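Scrap bench notebook, Cimholm yard
2022-06-08

Melt sample from the Grarnodstead load. Took 2,000 g of mixed cast aluminum off the top of the third bin, mostly housings and broken brackets. Pulled the steel bolts by hand and ran the rest past the magnet twice. Two inserts still got through and had to be skimmed off later.

Weights after cleaning: 203 g of steel, rubber and dirt removed. That is higher than the March load from Teoh, and I would not pay the clean cast price on it. Oil was heavy on the gearbox pieces. Dried them in the small oven before charging, lid open, fan on.

Furnace slow to come up again. The lower element may be going. Held the melt, added flux, skimmed, poured two small ingots and one test button. Dross was thick and gray and held a lot of metal, so I kept it in the marked can to press tomorrow.

Spectrometer reading on the button: silicon normal for cast, zinc a bit high, iron high. Iron is probably the inserts. Repeat with a fresh 100 g piece before anyone quotes Asto on this lot.

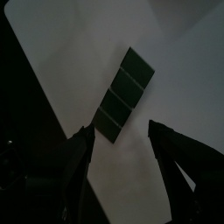
Green block, four segments in a row.

To do: order flux, check the lower element, relabel bin 3. The bench scale drifts by 2 g when the door is open, so close it before weighing. Ingots are on the top shelf with the load number scratched on the underside.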